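Stainless mugs and the coffee taste problem
Hot Drinks and Brewing > Gear

danach_hill
Joined: August
Posts: 22

I switched from ceramic to stainless steel mugs last winter and my coffee has tasted off ever since. Sort of thin and a little metallic, mostly in the first few sips. Same beans, same grinder, same water. I have two mugs, one from Westano and one from Eltell, and both do it. Is this in my head or do other people get it too?

rpmenon
It's real for some people. My wife can't stand coffee out of bare steel and I can't tell the difference. She says the rim is what she tastes, more than the coffee.

kettleside
Did you wash them before using them? New steel can have polishing residue on it. Fill with hot water and a spoonful of baking soda, leave it overnight, scrub, rinse well. Fixed mine.

danach_hill
Washed with dish soap when I got them. Haven't tried baking soda. Will do it tonight.

tall_pour
I don't buy the residue idea after a whole winter of use. Anything left from the factory would be gone by now. More likely it's old coffee oil. Steel looks clean long after it stops being clean, and dish soap doesn't get all of it off.

kettleside
Could be. Baking soda helps with both, so he should do it either way.
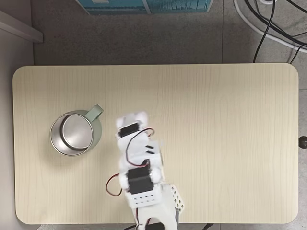
Kirsty Sowerby
I've been drinking out of steel every day for years and I side with tall_pour on the oils. I get a brown film low down on the wall where it meets the bottom, and you only notice it in good light. Mine is sage green outside and plain brushed steel inside, no coating of any kind, so whatever you brew sits right against the metal. I use a bottle brush after every cup and baking soda on weekends. No metal taste. If I skip a weekend the next few cups are stale, but I'd call it stale and not metallic.

rpmenon
That shiny rim is the kind my wife complains about. She's fine with the Menon travel cup (no relation) because it has a plastic lid and her lip never touches the steel.

tall_pour
Then she's tasting plastic instead.

rpmenon
She says no. I've stopped arguing about it.

grindsetting9
One more thing to check – temperature. My steel mug keeps coffee a lot hotter than my ceramic one did, and very hot coffee tastes thin to me. Leave the lid off and wait longer than you're used to before the first sip.

kettleside
Disagree, the whole reason to buy one is that it stays hot.

grindsetting9
Sure, but he said it's mostly the first few sips. That fits.

danach_hill
Update, Thu 29 June. Did the baking soda soak on both. The water from the Eltell came out light brown, the Westano was clear. The Eltell tastes fine now. The Westano still has it, though less if I let it cool first. I'm going to keep the Eltell for coffee and use the other one for water.

tall_pour
Try it with tea before you give up on it. Black tea, no milk.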